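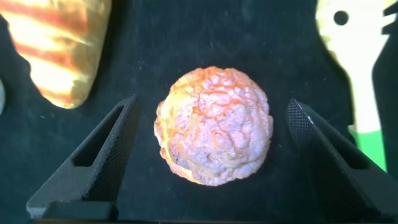
Lavender-pink, with orange running through the grooves.

I moved from a three-bedroom house to a one-bedroom apartment in Toledo in April. A few people asked how it went, so I'm putting my notes in one thread. Mostly for anyone doing the same thing this year.

Start with the floor plan. I asked the landlord for one and he sent a photo of a drawing with no measurements. I drove over on a Wednesday with a tape measure and did it myself. It took an hour and saved me from bringing the couch.

Measure the doors too. Front door of the building, stairwell turn, apartment door, bedroom door. The stairwell turn was the narrow one. My dresser cleared it by less than the width of my thumb.

I got quotes from two movers. Zornley was $300 more than the other one, but they came to the house to look. The other guy wanted to do it over the phone and kept asking how many boxes. I didn't know how many boxes. I went with Zornley.

The estimate held. The only extra was $200 for the long carry, which was in the paperwork and I had missed it. Ask how far the truck can park from your door. At my new building it's the far side of the lot.

Furniture was easier than I expected. A thing fits or it doesn't. The couch went to my neighbor's son, the dining table went to Wagner Prado from my old office, and the guest bed went on the curb with a sign and was gone by 2 p.m.

Small stuff was the slow part. I would open one drawer after dinner and still be sitting on the floor at ten. There are batteries in every drawer of every house.

What finally worked was sorting by where a thing gets used. I had been sorting by what kind of thing it was, and that gave me a huge pile called "kitchen" and an even bigger one called "misc." Neither pile told me what to keep.

So: things I touch in the morning, things I touch when I cook, things I touch when I leave the house, things for when I'm sick. If I couldn't say when I last used it, it went by the door. 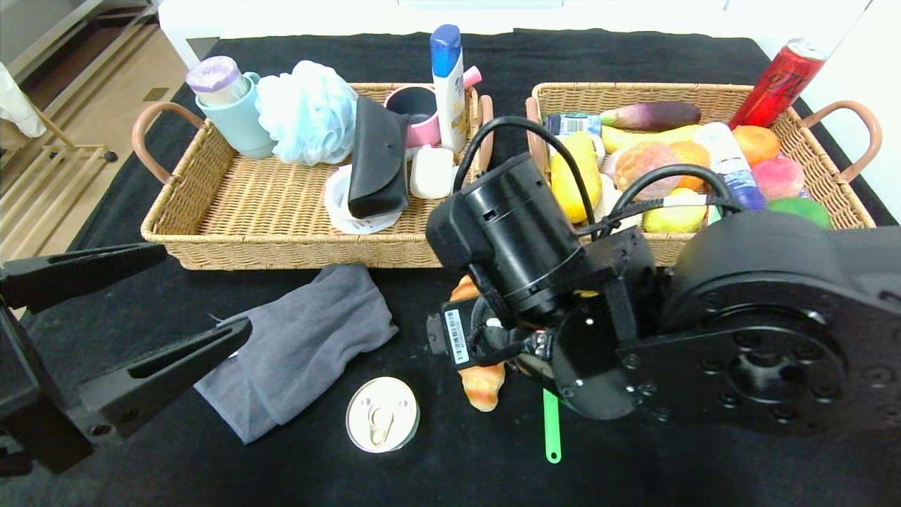 I kept the by-the-door pile for a week before it left the house. I pulled out a can opener and one scarf. I haven't thought about the rest.

Somebody is going to recommend an app. I tried Futus, where you photograph every item and it builds a list. I quit in the linen closet. If you have insurance reasons to do it, fine. I had towels.

Paper gets its own post. I had two filing cabinets. Tax returns, the car title, medical records and the house closing papers came with me in one accordion folder. Manuals for appliances I no longer owned went in the recycling. So did a lot of warranty cards I never mailed.

Shredding: the office store charges by weight. My credit union had a free shred day and I just happened to catch it. Check yours before you pay.

I rented a unit at Cladex for the stuff I couldn't decide on. Looking back I wouldn't do it again. I've been there twice. The second time I stood in the doorway, took out the box fan, and left. I'm closing it out when the month ends.

Photos and letters I did last. Do not do these first, you will get nothing else done. I gave them one Sunday afternoon and a shoebox limit, went over the limit, and bought a bigger box.

Things I got rid of and had to buy again: a colander, a step stool, an extension cord. That's the whole list so far.

Things I brought and shouldn't have: the big stockpot, four of the lamps, all the flower vases, the bookcase that now blocks half the bedroom closet.

Packing for the first night: sheets, one towel, soap, phone charger, coffee, a mug, a roll of toilet paper, scissors. Put it in your own car. The scissors matter more than you'd think when everything you own is taped shut.

Total cost, with the movers, boxes, storage and gas, came in a little over what I'd planned. I had set aside an extra $1,000 for surprises and used less than half of it. The locksmith got some of that. Long story, my own fault.

Emerson Peixoto asked if I miss the house. I miss the garage and the back porch in the evening. I don't miss the gutters. The apartment gets good light in the kitchen and I can vacuum the entire place from one outlet.

Next up is the bookcase. If anyone near Toledo wants it, it's pine, five shelves, and you'd have to carry it down the stairs with me. Message me.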